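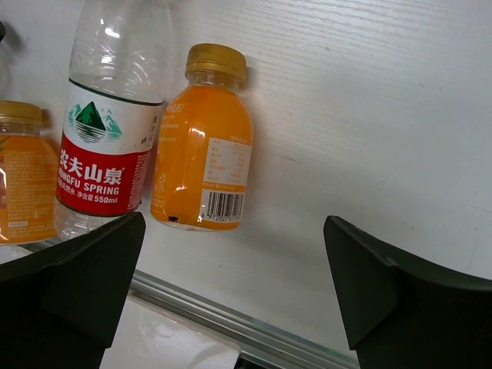 Mar 22, 2019 – drinks bench, Gruvbridge

Juice and water on the same table again. Short orange bottles vs the tall Nongfu Spring, gripper opening left as is between the two. Vidlow settings, didnt touch them.

Bigger thing is the packers. Since January 3 of them went from lifting to minding the cells. Wrists better, they say. Bored by lunch. Also nobody is sure who is allowed to hit reset – need that in writing from Stergiou.

2,550 picks is the shift target. Too high if one person covers 5 cells, told Dristinville so.

To do: reset rule, swap people evry 2 hrs, ask about the pay grade.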